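Test tube rack

A test tube rack is a laboratory stand that holds tubes upright so that their contents do not spill or mix. Racks are made of plastic, wire, wood or metal. Plastic racks usually have rows of round holes, and stepped types set the front row lower so that labels behind it can be read.
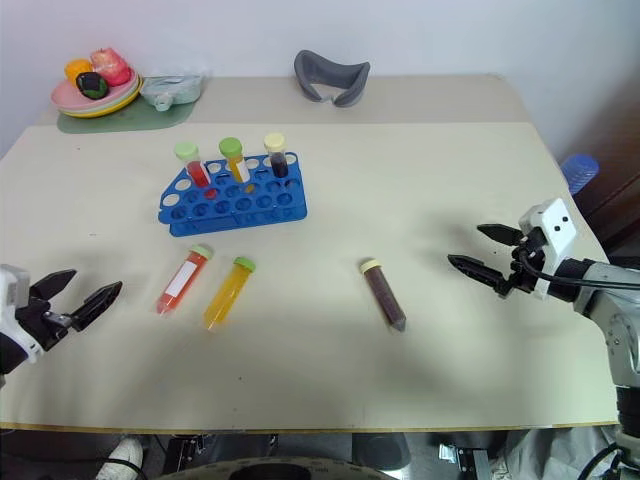

Blue plastic rack with capped vials; three conical centrifuge tubes lie in front.

Conical tubes cannot stand on their own and are laid flat or racked between uses. Caps are often color-coded by sample type, though no single color scheme is in general use. A rack is normally filled from one end, and tubes that belong together are kept side by side. Colored water is a common filling in teaching sets.
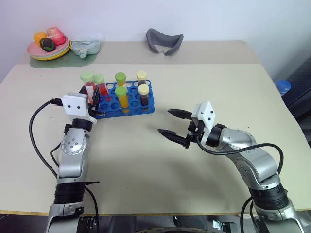
Deividas Grigaitė has argued that row order matters more than cap color, as caps get swapped during washing and a written rack plan does not.

See also: Centrifuge tube, Vial, Drying rack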